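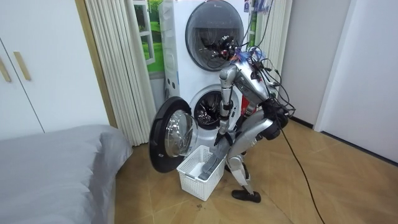
The last of the peacekeepers are supposed to leave the Orkuretti valley in May. I have read four op-eds on it this week and all of them treat the date as the end of something. I don't think it is.

The mission had 3000 troops at its peak. It has 156 now, most of them at the airfield outside Kiltitz, and they mainly guard themselves. Patrols on the Drarnon road stopped last fall. So in one sense the withdrawal already happened and we're arguing over paperwork.
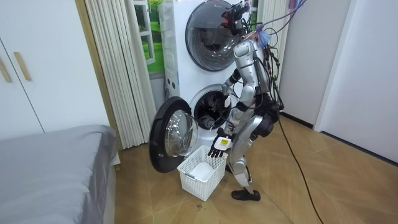 Kovalchuk

March 5, 2021

What bothers me is the 27 local interpreters still waiting on visas. They were promised an answer before the drawdown began. The ministry says the files are "in process" — it said the same thing a year ago. 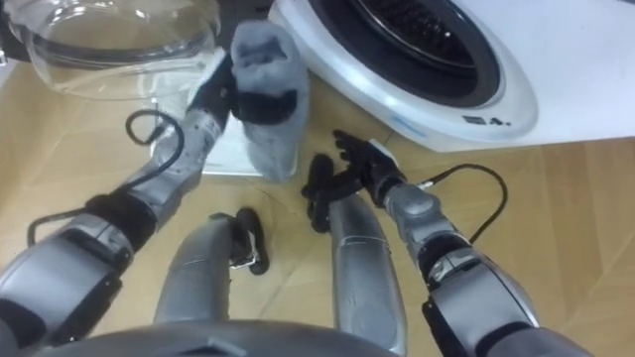

Gray sock in the left gripper

I was for the mission when it started, and I'd probably vote for it again. The ceasefire mostly held, and the school in Kiltitz reopened. But we never said what would count as finished, and now the budget is deciding it for us.
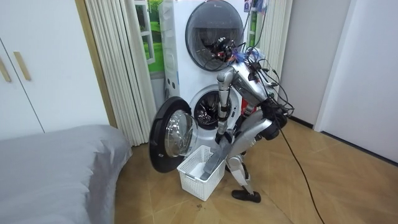
The interpreters could be handled separately. It takes one signature and a plane. If your representative sits on the defense panel, write before the May vote and ask about the visas first.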